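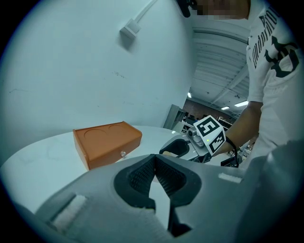
Why can't it just read the instructions? a reader in Stastholm asked.

A robot needs examples. People do a job by hand, and the tool saves each move.

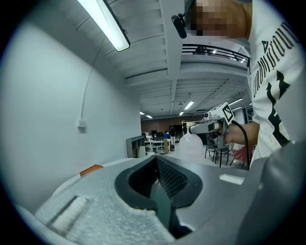 Our robot learner is called Clorisari. It has 1,268 examples so far. The black-and-white square on top of the gripper helps a computer work out how the tool moves.

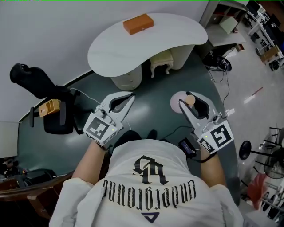
Do mistakes count too? one class wanted to know. Some do. We kept 34 of them last April.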